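About Stunley

Stunley teaches people how to set up and run the back room of a small clothing shop: folding, shelving, labeling and keeping stock in order. We are a school with one practice room, two classrooms and an office on the floor above. The name comes from the street where we started. We moved to the Kevard building in January and have no plans to move again.

The practice room is where students spend most of their time. It is fitted out with a white work table and gray store shelving, the kind you find in a supermarket aisle. We chose store shelving because most of our students go on to work in shops, and a folded shirt sits differently on a sloped shelf than on a flat one.
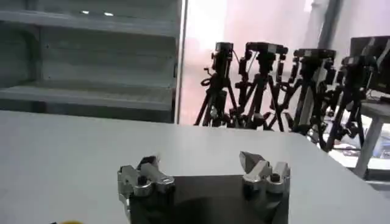 Courses run in small groups, and the basic course is 17 sessions long. The first 4 are spent at the table, on T-shirts and nothing else. Students learn to smooth the cloth, square the lower edge and bring the sides in evenly. After that come long sleeves, knits, towels and children's sizes.

Shelving is taught as a subject of its own. Students plan a bay on paper, fill it, clear it and fill it again in a different order. Each session ends with the bays being put back the way the timetable sheet says, and on Friday the shelves are wiped down before the office closes. 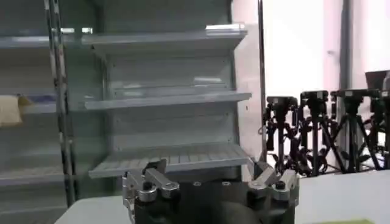

Our teaching stock stands at 2,374 pieces, most of it bought as end-of-line goods from Imrie. It is stored next door and brought in by the crate. Bright colors are good for beginners - the folds are easier to check from across the table - and we keep plenty of green and yellow. Prints come later, when students can find a center line without help from the pattern.

There is no single Stunley fold. We teach a flat fold for shelves, a narrow one for drawers and a file fold for boxes, and students are expected to know which one a job calls for.
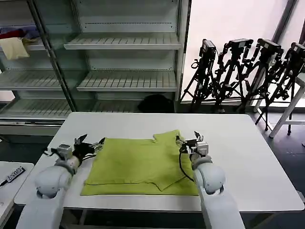 Comfort Odoi wrote to us that the flat fold was the one she still used every day, and that she wished the course had spent longer on hoodies. The hoodie session now runs 90 minutes.

We also take on work for shops that want their own staff trained. Resstead sends new starters to us for the short course, and other stores book the practice room by the half day. Groups are welcome to bring their own garments. Please tell the office beforehand so we can clear table space.

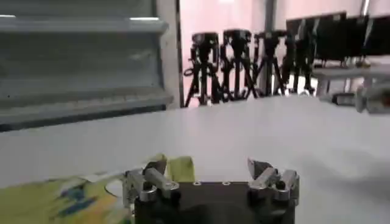

Visiting and enrolling

The office is up one flight of stairs, with an elevator at the rear entrance. Prospective students can sit in on a session before signing up. Call or write to the office to arrange a visit, and say whether you are interested in the basic course or the short one.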